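Clip-lid storage box

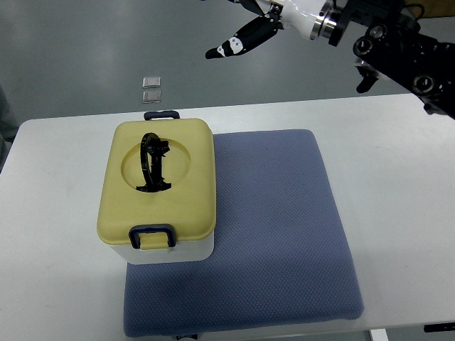 Mundadthorpe, 19 June 2026

A clip-lid storage box is a lidded household container whose cover is held down by latches, usually one at each end. The type is used for food, craft materials, first aid supplies, toys, cables and small tools. Boxes of this kind are commonly rectangular with rounded corners, and the lid is often a different colour from the base. A pale yellow lid on a white base with dark navy latches is one such combination.

Construction

The base is a plain tub with slightly sloping sides, so that empty boxes can be stacked one inside another. The lid is moulded separately and in many designs overhangs the base a little, which gives it a thick rim. Some makers fit a soft seal inside the rim. Boxes without a seal keep out dust but should not be relied on to keep out water.

The latches hinge on the lid or on the base, depending on the maker. On oblong boxes they are most often placed on the short ends, where they also serve as a grip. Small boxes generally have 2 latches and larger ones four.

Lids may be flat, ribbed or recessed. A round recess in the lid can take a carrying handle, which in some models folds down below the level of the rim so that another box can stand on top. In others the handle is arched and stays upright — these cannot be stacked when full. A recess also collects crumbs and dust, and it is the part most often missed in cleaning.

Sizes

There is no agreed standard. The Tamano range, sold mainly for kitchens, begins with a box of 600 millilitres. Olteanu boxes are made for workshops and sewing rooms and are listed by length, the shortest being 256 millimetres. Lids from different ranges are rarely interchangeable, even where the boxes look alike.

Use with mats and cushions

A box with a hard base may mark a painted or polished table, and a padded mat is sometimes put down first. Flat seat cushions serve the same purpose. The Skitis mat, a padded rectangle with rounded corners, was sold from January as a chair pad but is also used under boxes and sewing machines. A box should sit wholly on or wholly off the mat when it is being opened, as pressing on a latch can tip a box that rests half on each surface.

Care

Most boxes can be washed by hand in warm water. Lids should be dried with the latches open — water held behind a closed latch leaves a chalky line. Some makers allow machine washing up to 70 degrees, but coloured lids may fade sooner than the base.

Broken latches are the usual reason for throwing a box away. Olteanu supplies spare latches in pairs; Tamano replaces the whole lid.

See also: Lunch box; Sewing box; Seat pad; Toolbox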